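Govine Hall - kitchen and dining room walk-round
Checklist with comments
Date of visit: 27 May 2024
Areas covered: main kitchen, dry store, dining room, back passage
Next full visit due: September

How to read this sheet. OK means leave it alone. WATCH means it passes but please look at it again before the next visit. FIX means a job needs doing, and the comment says what.

I'll start by saying this was a really cheering visit. The last sheet had 9 FIX items and this one has 3, and the kitchen feels like a different place!

MAIN KITCHEN

1. Floor clean, dry and free of trip hazards - OK
Lovely to see the old mat by the sink gone. The new one lies flat right to the corners.

2. Gas shut-off reachable and labelled - OK
The label is big, clear and at eye level. More of this please.

3. Extractor filters - WATCH
Clean enough today, with a little grease starting on the one nearest the wall. They go through the dishwasher on the hot cycle and come up beautifully.

4. Fire blanket - OK
Hung beside the door and away from the hob, exactly where you want it. Tapes hanging free.

5. Extinguishers - OK
Service labels in date on both. The pins are in and the gauges are in the green.

6. Knives stored safely - OK
The Velby magnetic rack is a big step up from the drawer. Blades all facing the same way, handles clear of the worktop.

7. Fridge temperature - OK
Reading 3 degrees at the top shelf and the same lower down. The log is filled in every day and it's a pleasure to read, with proper notes when the door has been left open during deliveries.

8. Raw and cooked food kept apart - OK
Raw on the bottom, covered, with a tray underneath.

9. Probe thermometer - FIX
The battery cover is held on with tape. It still reads properly in iced water, but tape can't be cleaned well and bits of it end up in food. Order a new cover or a new probe, whichever comes sooner.

DRY STORE

10. Food off the floor - OK
Shelving from Hedine now goes right along the back wall and there is room to sweep underneath.

11. Stock rotation - OK
Oldest at the front. Flour tubs dated on the lid and on the side, so a swapped lid doesn't matter.

12. Signs of pests - OK
None found. Bait boxes in place and numbered to match the plan.

13. Allergen folder - WATCH
The folder is complete apart from the new Valderrama sauce, which came in after the last update. Copy the ingredients from the label and put the sheet in. Ten minutes' work, and then this one is perfect.

DINING ROOM

14. Tables steady - OK
Leaned on every one. The folding tables all lock, and the catches move freely without any play in them.

15. Table coverings - OK
No holes or loose hems, and nothing hanging low enough to catch a foot or a chair leg. Wipe-clean ones should be lifted now and then so the table underneath can be washed too - crumbs love to hide there.

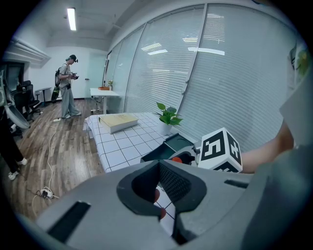 16. Chairs - FIX
One chair in the stack by the window has a split seat. Take it out of use today and put a note on it so it doesn't wander back in. The rest are in great shape.

17. Clear walkways between tables - OK
Good wide gaps, and you can get a wheelchair or a loaded trolley from the hatch to the far door without moving a thing. I tried it with the trolley, full of plates, and it was a smooth run all the way.

18. Maximum numbers sign - OK
The sign says 106 seated and the table plan matches it.

19. Hot drinks point - WATCH
The urn is well back from the edge and the tap doesn't drip. The lead is on the long side, so keep it coiled behind and clipped up.

BACK PASSAGE AND EXITS

20. Exit route clear - FIX
Flattened boxes were leaning by the back door. The door opened fully, but they would slide into the way with one knock. Please take them straight out to the bins after each delivery.

21. Exit door opens easily from inside - OK
One push and out. The bar has been oiled and it shows.

22. Emergency lighting - OK
Every fitting came on in the test and stayed on.

23. First aid box - OK
Full, in date, with plenty of blue plasters. The accident book is beside it and the last entry is properly filled in.

GENERAL COMMENTS

The daily sheets deserve a special mention. There are 318 of them in the binder, in order, and they are full of useful detail from people who have really looked. Please carry on writing in the margins, I read every word.

If you want one small project before September, the shelf above the hand basin would be a super choice. It is sound, but the paint is getting thin and bare wood near water is hard to keep clean. A light sand and two coats would see it right for years.

Sheet to be pinned by the hatch, with a copy in the binder. Initial each FIX item when done.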